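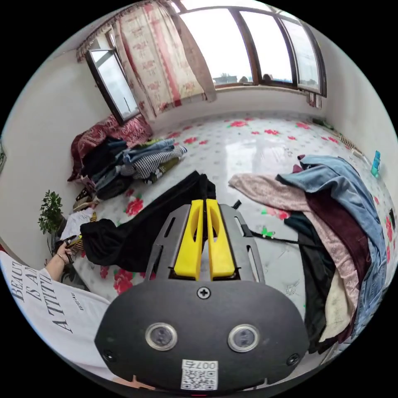
White floor mat with the rose print, living room

Vinyl mat over hardwood, will it hurt the finish?

Asked by mthaler in Floors and Carpets

We rent the upper floor of a two-family house in Berside. The living room has old oak boards, and when we moved in I put down a glossy white mat with red roses on it that goes all the way to the far wall. It has been down 8 months. Last week I lifted a corner near the radiator and the wood looked a little more yellow than the strip by the door. There was no smell and nothing felt damp.

Should I take the whole thing up before winter? The landlord says the boards were refinished in 2000 but he doesn't know what was used. I would like my deposit back.
— Meinrad Thaler

3 answers

Oldfloors_Vidal
Take it up. Some plastic mats have softeners in them that can move into the finish, and older oil-based coatings seem to suffer most. The yellow can also just be a difference in light, so leave the corner uncovered for a few weeks and look again. If it evens out you're fine. If it stays, the finish has changed and only sanding will fix it.

When you pull it up, roll it, don't drag it. Grit gets under there and scratches. Vacuum, then wipe with a barely damp cloth. If you want it back down, put a breathable felt pad under it and check that the pad is marked safe for wood. Skip anything with a rubber back — I had one leave a waffle pattern in a hallway and it never came out.

kd_222
had the same kind in my kitchen in Cetanville, over tile though. no problems. edges curled after a while, double sided tape fixed that but don't do it on wood

Parsley Road
Agree with the first answer, mostly. I'd add that heat makes it worse, so cut it back 18 inches from the radiator if you don't mind cutting it. Take photos of the floor now and send them to the landlord. Did you sign a move-in sheet? If it mentions the floor at all, read that part again before you do anything else.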